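Ambaye's early stuff, and was he ever in a duo before Drulham signed him?
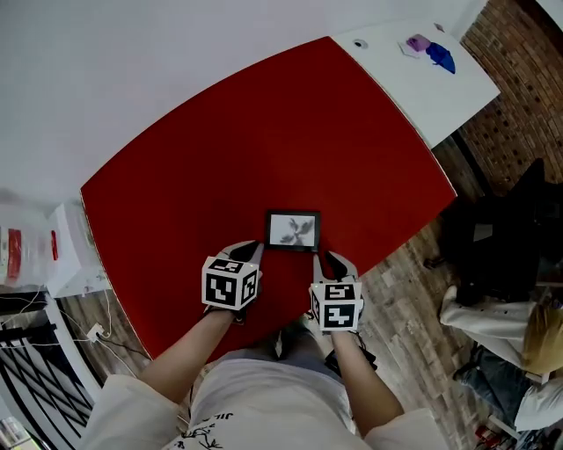
Trying to settle something with my sister about Ambaye, the rapper, before the reunion show in August. She swears blind he was one half of a duo called Risgate before he went solo, and that the other lad walked out after a row at an awards night. I say Risgate was just the name of his first mixtape. I've been going through old gossip pages and they all copy each other, same three sentences moved about. My copy of the tape has a sleeve the same red as the big table in the photo up top, no names on it anywhere, only a track list on the back and half of that is rubbed off. Did the duo exist or not?? And was it 2009 or later? Also if anyone knows what happened with the car story that went round at the time, I only ever heard it third hand from a bloke at work.

Asked by tapedeck_lou

Špela Perić

Your sister is mostly right. Risgate was a duo first and then he kept the name for the tape, which is where the muddle comes from. I used to write up gigs for a student paper and saw them twice, both times at Burano, the club over the carpet shop, not the restaurant that has the name now. Two of them on stage and a DJ who never got introduced. The other one called himself Kesto. Good voice, better than Ambaye's if you ask me, but he'd turn up late and sulk.

2009 is right for the tape. The duo had already packed it in by then, I think the winter before. Kesto's verses are still on 4 of the tracks, uncredited, which is what the row was over. It wasn't at an awards night. They weren't getting invited to awards nights! It was in the car park behind Burano after a show, plenty of people heard it, and the awards bit got stuck on later once Ambaye was famous enough to have been at one.

Drulham signed him the year after, on his own. The label put the tape out again with a different cover and took two tracks off, so if yours has the red sleeve and the rubbed track list it's the first run. Hang on to it. Look for a song called "Kerbside", if that's on there then it's deffo the first run as it never came back.

Car story: he clipped a bollard coming out of a petrol station. One headlight gone, nobody hurt. A gossip site ran it as a "horror smash" with a picture of somebody else's car, then took it down, but by then it had been copied all over. His manager put out a statement that made it sound worse, talking about him "recovering with family" when he was at his mum's for dinner.

mr_bassbin

nah there was no duo. Kesto was a guest, he was on everyones tapes back then, mine included lol. People say duo because the posters had both names on. If there was a contract I've never seen it and I knew the fella who printed the posters

red sleeve ones go for decent money btw, dont let anyone give you a fiver for it. and dont clean the back with anything wet, the ink comes straight off, learned that one the hard way

the bollard thing is true tho

hattie.b

Bit of both I reckon. Was listening back to an old radio session the other week, phone recording off the telly in my nan's kitchen so the quality is rotten, and the presenter introduces them as "Risgate, that's Ambaye and Kesto". Neither of them corrects her. So at that point at least they were happy being called a pair. Then about halfway through Ambaye says "my tape" and you can hear Kesto go quiet, he barely speaks after that. Make of it what you will.

No idea on the car. For the reunion, the flyer I saw says "Risgate live" with no names underneath, so that doesn't help either of you. Kesto's own page has been dead for 5 years and he's not been mentioned in any of the interviews. A girl on the fan board says he's been seen at rehearsals but she also said that last time and it was the lighting man.

If you do go, doors are 7pm but the support is on till gone nine, and they dont let you back in if you nip out for chips. Would love to know if they do Kerbside.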